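Progress report to the Malik Fund, August
Grant: Lerorero Household Textile Reuse Program

## Collection

The program received 700 pounds of household linens during the reporting period, against a target of 80 pounds per week. Eleven drop-off points are now open. The site on Wutudier Street remains closed pending a new lease.

## Sorting and repair

Sorting hours were extended to Wednesday evenings. Items fit for reuse are washed, mended and passed to partner shelters. Stained cotton is cut for rags.

Mint-green cloth on the table: 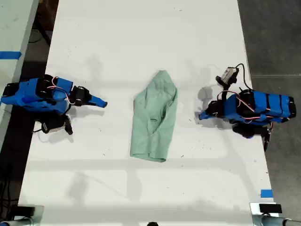
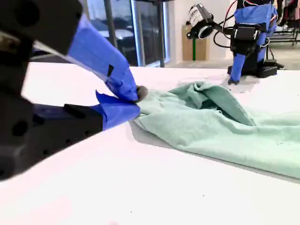
## Spending

Up to 40 percent of the equipment line remains unspent. Arsalan Cheema has requested approval to move part of it to van rental. The invoice from Zurnance for shelving is under review.

## Next period

Dae-han Oh will submit the revised shelter agreements. A decision on the van request is needed before the fall collection begins.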